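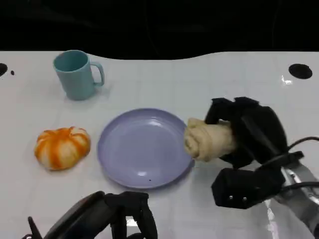 4.2 Comparison of wrist and head views during plate placement

The second set of trials compared two control modes on the same two-arm station. In the first, the Naylor controller received the head camera stream only. In the second, it also received the stream from the camera at the wrist. The hands, the tabletop and the objects were unchanged between modes, and the task was to set a bread-like item on a shallow lavender plate.

Each mode was run in 15 trials from each of 4 start poses. A trial ended when the hand had opened and withdrawn, or after 90 seconds. Lighting was fixed. The glossy table surface produced strong highlights, which we left in place as the Jendbridge trials had used a matt cover and gave no measure of their effect.

With the head camera alone, the controller found the plate in every trial but often misjudged the height of the hand above the rim. The black finger segments hid part of the held item from that view, and the release point was then set from the last clear estimate. Errors were largest when a highlight fell on the plate itself.

The wrist view gave a closer record of the fingertips and the gap between them (Figure 3). Its weakness is the share of the image taken up by the arm housing and brackets, behind which the target can be partly hidden. 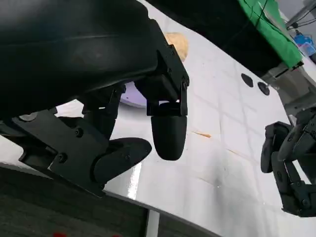

Figure 3. Wrist camera view of the left gripper above the tabletop. The other gripper is at the right edge.

We tested a fixed mask over the housing region, following the method used in Govden. The mask lowered the number of false contact reports but did not change placement error. A moving mask driven by joint angles was slower to compute and was dropped after three pilot runs. Merging both streams gave the lowest placement error from all start poses, at the cost of a longer control cycle. The effect of this delay on faster motions is treated in Section 4.3.

Contact: Evie Garside, Lusodero | Copyright the authors | Back to top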